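18 November 2019

Second day with the demonstration unit from Cludari. I am writing this at the kitchen table with my shoes off. Left home early, got to Avimwood before the heating had come on, and spent the first part of the morning reading the service terms again with a pen.

Aslı had the unit switched on by the time I had finished my tea. I saved some views from the wrist camera as we went and have put three of them in here.

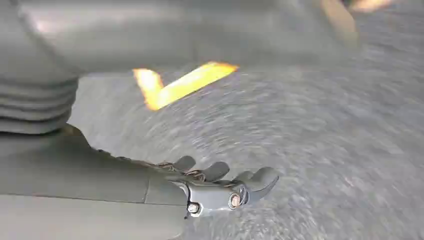
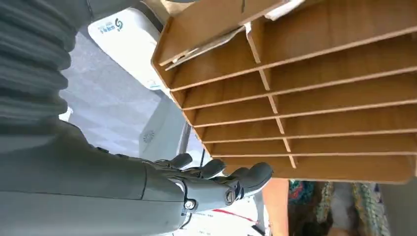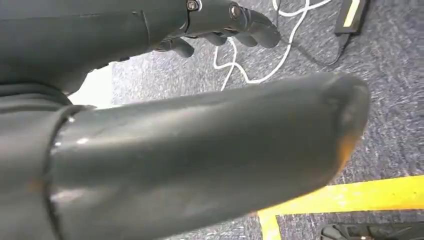
The hands

The hands are what we would be paying for, so I spent most of my time on them. Four fingers is the most I ever get in view at once. The shells feel well made and the tips are nicely rounded. I am less keen on the wires at the finger roots. In the first view they are out in the open at the top of the hand and look a bit tangled. Birsen's question was what happens when a loose thread or a bit of packing tape gets in there. I rang Cludari and asked. The man was polite and said a glove is available at extra cost. It is not in the quote. I have asked for a price in writing.

Bolt heads are easy to get at, which I liked. Aslı reckons she could have a hand off with ordinary tools, but the terms say we may not do that ourselves in the first year without losing cover. A call-out is 448 pounds plus travel. She thought that was steep. So do I.

The shelf test

We want it for the pigeonhole shelves, putting sheets in and taking them out, so we gave the wooden organiser a good part of the day. In the second view the longest finger is very nearly at the underside of it. Coming in from below is awkward. The forearm is broad, and there is not much room for it once the hand is where it needs to be. I tried lower approaches and then a wider one. The wider one was better but slower.

We did 57 tries on the slots before lunch and I logged 45 as good. The sheet counted as good if it went in flat and stayed in. The bad ones were mostly creased corners. Birsen says a new starter would do worse in their first week, and she has trained enough of them to know. I said a new starter doesn't come with a three-year contract. She laughed, but she wrote it down.

The camera

The wrist camera is part of the standard kit. When the arm is moving the floor smears badly, as it has in the first view, and I would not want to judge anything by that. When it is steady the detail is good enough. The third view shows the speckle in the carpet quite well, and the yellow tape. The forearm does take up a lot of the picture there. I have put down "ask about mounting position" on the list for Cludari.

I also want to know about the orange patch on the lower edge near the tip, in that same view. It may be nothing. If it is wear I want it noted on the loan sheet before the unit goes back, so that it isn't charged to us.

White cable on the carpet again. I have told myself twice to get clips.

Money

The Mahlangu quote came in July and was lower, but it had no support line at all and the training was a set of videos. Cludari include 18 hours of training on site. Aslı would use every one of them. I would sooner have fewer hours and the glove thrown in, and I may try that on them.

Ritusholm have had one on the same terms since the spring. Birsen knows someone there and will ask how often they have had to call anybody out. That matters more to me than the brochure.

Where I have got to: I would take it on a one-year term if they will offer one. I would not sign for three. Birsen leans the same way and Aslı would sign tomorrow.

Still to do: glove price, mounting question, loan sheet, cable clips. Bus was late. Soup for supper and the rest of the bread.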